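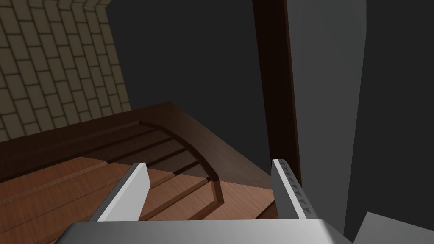

Carnet d'atelier, 2026-02-13

Reprise des essais de finition à l'huile sur les chutes de chêne. Les éprouvettes du lot Tillport sont restées au rayonnage depuis octobre, à plat, entre deux cales, et je les ai ressorties ce matin pour les comparer au lot Prundbridge. Le but est toujours le même : choisir une finition pour les plateaux de table avant de lancer la série. Pour juger la teinte, je garde l'habitude de regarder d'en haut et en biais, car les manques se repèrent mieux en lumière rasante que de face. Vu droit, presque tout paraît uniforme.

Préparation. Ponçage au 80, puis au 120, puis au 180. Je me suis arrêté là pour la moitié des éprouvettes, et j'ai poussé au 240 pour l'autre moitié. Dépoussiérage à la brosse, puis chiffon à peine humide pour relever le fil, séchage, et un dernier passage très léger à la main. Sur le lot Prundbridge le fil se relève davantage, surtout près des nœuds. J'ai dû y revenir deux fois.

Huile. Deux produits : l'huile dure Wikström (bidon entamé, refermé correctement, pas de peau en surface) et notre mélange maison lin-térébenthine. Application au chiffon dans le sens du fil, attente de 20 minutes, essuyage complet. La Wikström tire vite. Au bout du quart d'heure le chiffon commence déjà à accrocher, et si on laisse passer le délai, il reste des traînées mates qu'il faut reprendre à l'abrasif fin. Le mélange maison pardonne plus, mais il jaunit, et sur le chêne clair de Tillport ça se voit dès la première couche.

Séchage : 24 heures entre les couches, atelier à 14 degrés au matin. C'est froid. La fiche que nous suivons a été écrite pour une pièce chauffée, donc je ne tire pas de conclusion sur les temps. Les éprouvettes au mélange maison étaient encore poisseuses sur les chants au moment de la deuxième couche. J'ai attendu la fin de l'après-midi pour celles-là.

Observations après deux couches :

Tillport, 180, Wikström : teinte régulière, toucher un peu sec, pores ouverts. Bien.
Tillport, 240, Wikström : plus clair, plus lisse, mais l'huile pénètre mal. Une goutte d'eau laisse un rond au bout de cinq minutes.
Prundbridge, 180, Wikström : bonne tenue à l'eau, taches sombres autour des nœuds.
Prundbridge, 240, mélange maison : jaune, brillant par endroits. À écarter.

Donc le 240 n'apporte rien pour cet usage. Je propose de rester au 180 et de mettre le temps gagné dans l'égrenage entre couches, qui compte bien plus au toucher. À confirmer avec la troisième couche.

Essai à la tasse. Eau chaude, café, vinaigre dilué, vin rouge, chaque fois une heure sous un verre retourné. Le café ne marque pas. Le vinaigre laisse un voile très léger qui part au chiffon huilé. Le vin marque partout, y compris sur les éprouvettes que je croyais bonnes — résultat décevant, mais il faudra voir après durcissement complet. J'ai peut-être testé trop tôt. Refaire à l'identique dans trois semaines, sur l'autre face.

Note sur l'abrasif. Le rouleau Kurkulow s'encrasse nettement plus vite que l'ancien sur le chêne huilé. Il est correct sur bois brut. Garder l'ancien stock pour l'égrenage et passer le Kurkulow au dégrossissage. Il reste de quoi faire la série, je pense, mais à vérifier avant de commander. Le 300 en feuilles convient pour la dernière passe, à sec, sans appuyer.

Rappel pour tous : les chiffons huilés vont à plat sur la grille dehors, ou dans le seau d'eau fermé. Jamais en boule dans la poubelle. J'en ai retrouvé un sous l'établi du fond, roulé dans du papier.

Le chant des plateaux reste un problème. Le bois de bout boit trois fois plus et fonce d'autant. Deux pistes : poncer le bois de bout plus fin que le reste (là, le 240 pourrait servir), ou passer d'abord une couche diluée. J'ai préparé deux chutes de Tillport, une pour chaque piste, marquées au crayon sous la face. Première couche posée à 16 h, essuyée, mises sur pointes.

Reste à faire : troisième couche sur tout le lot sauf l'éprouvette écartée, relever la température matin et soir, retrouver le couvercle du petit pot de térébenthine — pour l'instant fermé avec un film et un élastique. Demander aussi si le chêne de Prundbridge peut être livré sans nœuds, et à quel prix.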